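Can a robot tidy a drawer yet?

My neighbor Kadir Bayram asked me last week when he could buy a machine that picks up after his kids. I told him not in June, and probably not the June after that either. I have been reading about home robots for years and I still fold my own towels.

Dishwashers and robot vacuums work because the job is fixed. The plates go in the rack, the floor is flat. Sorting small personal stuff is harder. Watches are a good case. The straps bend, some are closed in a loop and some lie open, and a metal one doesn't grip like a soft one. 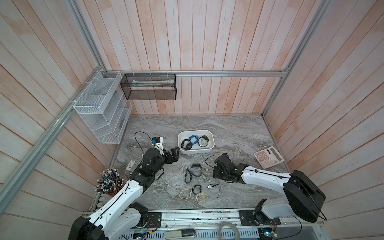
Photo: Zdenka Todorova, Wastbridge

Two arms, a white tub and a lot of watches still on the table. I could clear that in under a minute while talking on the phone. For a machine, each watch is a new shape to work out, and the next one is lying some other way.

Shops are a little further along. Erhan Avcı packs parts at a warehouse in Worport and says the arm on his line handles 300 boxes a shift, all the same size. Give it a mixed bin and they call a person over.

So my answer to Kadir stands. I would pay 992 dollars for something that could put away 10 things without me watching. I haven't seen it for sale.

Recent posts
Robot mowers on a slope
Who empties the robot vacuum?
A visit to the Dogar bottling line
My 73 dollar window cleaner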